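Going to a robot open day with a ten year old, is it worth it and what do you actually get to see?

Asked in Days Out and Local Events
Saturday, June 24, 2023

Hi all, we've been offered places at the open day at the Prieto workshop on the Rolthorpe estate, and I can't work out from the leaflet if it's a proper hands-on thing or just people in lanyards talking at us. My daughter is robot mad but she gets bored very quickly if she's only allowed to look. It's a 60 mile round trip for us from Somcombe, so I'd like to know before I fill the tank! Also, the leaflet says "simulated demonstration" next to the morning slot. Does that mean there isn't a real robot? Any help gratefully received.

3 answers

Answer 1

Yes go, we loved it. Parking is free but the signs are rubbish, so follow the ones for the tile shop.

Answer 2 (marked as helpful)

We went to the last one, in September, so I can tell you a fair bit. The simulated part is a robot arm on a big screen, all done in computer graphics, and it's doing a fetching and carrying job with groceries. I'll admit my heart sank when I saw we'd been sat in front of a screen, but my lot were glued to it. The job they showed us was about picking up fruit and veg and getting it to a basket, and the chap running it talked us through how the arm has to work out where to hold something long and awkward like a cucumber.

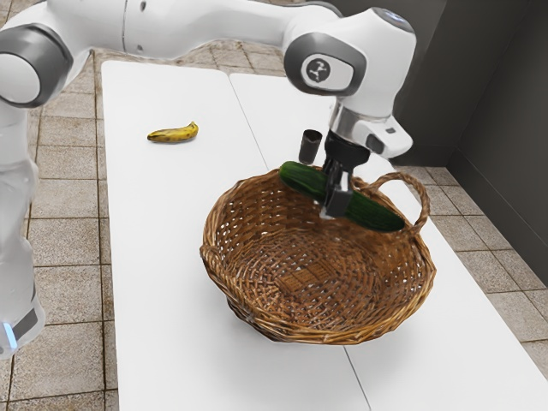 Then you get a turn yourself, and for my two that was what made the day. They let the children choose what the arm should go for next, and there's a little queue, so get there early if yours is impatient (mine are, terribly). We waited through 2 goes before ours. If you get the grip wrong they just reset it and you try again, no fuss and nothing squashed on the carpet, and I suppose that's one good thing about doing it on a computer!

The other bit I liked was when they talked about how much detail goes into the pretend shopping. I'd assumed it would all be plain coloured blobs, but they'd gone to town on it, with little specks and creases on the skin and all the weaving in the basket. My youngest wanted to know if they'd done the inside of the cucumber as well. They hadn't.
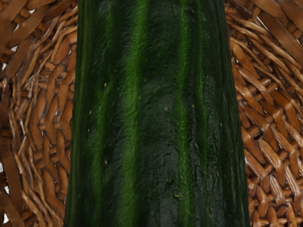
Posted by merncombe_mum
Regular contributor, 138 answers

Sorry, hit the button too soon, carrying on. You asked about real robots. When we went there was one in the back workshop in the afternoon, but you had to stay behind a rope and it was only switched on for a short while, so if your daughter likes to join in I'd pick the morning slot and treat the afternoon as a bonus. The talk in between is dry. We skipped the second half and ate our sandwiches on the grass.

Take your own food, by the way, the van only had crisps and hot dogs. Loos are fine. And do ring up beforehand if you need step-free access, as the front door has a couple of awkward steps and they have to open the side one for you.

Answer 3

I did the Merncombe one, not Rolthorpe, so it might be different, but the screen demo sounds like the same thing. Bit slow for grown-ups if I'm being picky. The arm takes its time and you do find yourself wanting to lean in and do it for it. My nephew thought it was brilliant though and he's normally only interested in football. I'd say ten is a good age, under six they'd be off under the chairs.

Don't know if they still do the goody bags. Ours had a pencil in it and a sticker.

Was this page useful? 3309 people have viewed this question.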